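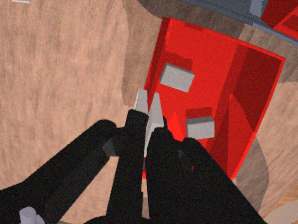
Marit Backlund
Lecturer, Introduction to Soils and Growing, Lorside campus

Week 4 handout: What soil is made of, and why texture matters

Welcome back! Last week we got as far as rock breaking down into smaller rock, and a few of you stayed after to ask when we would get to the good part. This week is the good part. We are going to talk about texture, and by the end you should be able to pick up a handful of dirt anywhere and say something sensible about how it will treat a plant.

Texture means one thing only in this course: the mix of particle sizes in the mineral part of the soil. Sand is the coarse stuff, up to 2 millimeters across. Silt is finer and feels like flour. Clay is finer still, so small you need a serious microscope to see a single grain. Anything bigger than sand is gravel or stone and gets sieved out before we measure.

Please don't mix up texture with structure. Structure is how the particles clump together, and you can wreck it in one afternoon by driving a tractor over wet ground. Texture you are pretty much stuck with. You can add compost to a clay bed for years (and you should!) and it will behave better, but it is still clay.

Water

Picture a jar of marbles next to a jar of flour. Pour water into the marbles and it runs straight to the bottom. Pour it on the flour and it sits there, soaks in slowly, and then won't leave. Sandy soil drains fast and dries fast. Clay holds a great deal of water, but it holds some of it so tightly that roots can't pull it out. This is the part I love — a clay soil can still have plenty of water in it on the day your beans wilt. Loam, with a fair share of all three sizes, gives plants the most water they can use.

Nutrients

Clay particles carry a negative charge on their surfaces. Calcium, potassium and magnesium carry a positive one, so they stick. Sand has very little charge and lets them wash away with the rain. If you garden on sand, feed little and often.

The ribbon test

Take a lump the size of a walnut, remove any stones, and wet it until it feels like putty. Squeeze it between thumb and finger and push it out into a flat ribbon. If it won't even hold a ball, you have sand. A short ribbon that breaks early means some kind of loam. A long, shiny ribbon that hangs off your finger is clay. Then wet a pinch in your palm and rub: gritty is sand, smooth is silt, sticky is clay.
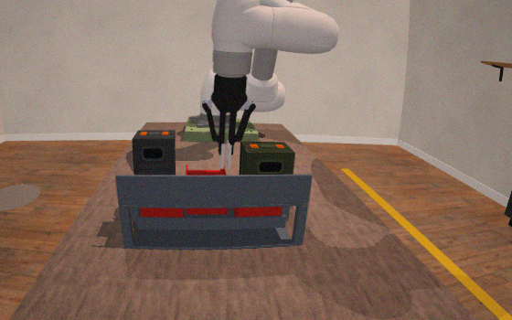
Edvin Engebretsen wrote in after the December session that his ribbon came out long one day and crumbly the next, from the same bed, and wondered whether the test was any use at all. It is, but you have to get the moisture right. Too dry and even good clay cracks. Too wet and you are just holding mud. Work the lump for a full minute before you judge it, and do it more than once.

For next time

Bring a soil sample from home in a clean jar, one third full. We will top it up with water, shake it, and let it settle into layers. The sand drops in the first minute, the silt takes hours, and the clay can stay cloudy for days, so the jars will stand on the windowsill until the following class.

Reading: chapter 7, the section on pore space. Skip the math on the first pass and come back to it after you have done the jar.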